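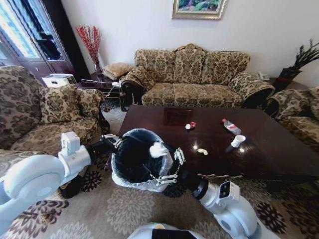

Open Day Report: Household Robotics at Naststead

By Nadine Karam
20th March

Our assignment was to attend one public demonstration of an automated system, watch it do a job from start to finish, and write up what we learned. My project partner, Ctibor Doležal, wanted the bottling plant in Huldale because it has a cafeteria. I wanted the robotics open day at Naststead because it was on a bus line. The bus line won.

1. The setting

I had expected a lab. The demonstration we had signed up for was held in a furnished living room, with damask sofa and armchairs, a patterned rug and a gold-framed painting on the wall. It looked a lot like my great-aunt's house, and I caught myself wondering if I should take my shoes off. Visitors stood behind a rope, 12 to a session, and were asked not to call out advice. Ctibor lasted four minutes.

The job was clearing up a coffee table. Somebody had left it in the state a coffee table reaches after a long movie: a plastic water bottle with a red cap lying on its side, a small paper cup, a wrapper, a few scraps. The robot, a two-armed white machine the staff called Zukano, was supposed to get all of it into a trash bin.

2. What we saw

My plan beforehand was to write down how the robot picked up a bottle. I ended up with a page and a half of notes about the bin.

A person cleaning a table carries the trash to the bin or drags the bin over with a foot. Zukano brought the bin over, and it used both hands to do it, one gripper on the left rim and one on the right, with the plastic liner folded over the edge in between. It held the bin in front of the table, tipped back a little toward itself, for what my notes call "a weird amount of time." Then it set the bin down beside the table and let go with one hand, then the other.

Our guide said the pause was the robot checking its grip. Holding one object with two arms is harder than it looks, he told us, since the arms have to agree on where the object is. If one moves a little more than the other, the rim bends or something slips. I have carried a couch up a stairwell with Ctibor and can confirm the general principle.

The table itself went as follows. The bottle was picked up on the second try; on the first, the fingers closed beside it and it rolled. The cup went in with a dent. The wrapper took the longest, with three attempts, the last of which pushed it toward the edge of the table until there was something to pinch. I thought that was clever. The guide said he wasn't sure it was on purpose.

Total time by my phone was 574 seconds. Ctibor says he could do it in 12, and I have seen his apartment, so I would like to know when he plans to start.

3. Questions we asked

We had prepared five questions and got through three before the next group came in.

How does it know what is trash? It is given a list of the kinds of things to throw away. A coaster stays. A wrapper goes. When it can't decide, it leaves the object alone. I asked about a folded receipt and the guide made a face.

Does the room matter? Yes, more than we had guessed. A shiny tabletop throws reflections, which can confuse the cameras, and a busy rug makes it harder to find edges. They had practiced in this room over 200 times before letting the public in.

How often does it finish? On plain tables they reported 95 percent. For this room the answer was "lower," and then we were shown the brochures.

4. What we would do differently

We should have brought a second timer. I measured the whole job but not the separate parts, so I can't say how much went to the bin and how much to the wrapper. I would also have stood further left, as my view of the right arm was partly a man in a large hat. Last October's class took sketches instead of notes, and after trying to read mine on the bus, I see why.

For the second half of the project we are going to build a simple two-sided gripper from a Navickas classroom kit and see if it can hold a wastebasket level. Ctibor has volunteered his own wastebasket. It will have to be emptied first.

Comments

petra_l: Did it ever put the bin back where it got it?

Nadine K.: Not while we were there. Next group was already lining up.

mossback: The hat guy was my dad. Sorry.

Ctibor D.: The 12 seconds stands. Name a time and a table.

Recent reports

Warehouse Sorting: A Morning at the Huldale Depot
Why Our Line Follower Only Turns Left
Elevator Logic, Part 2
Interview Notes: Repairing Old Vending Machines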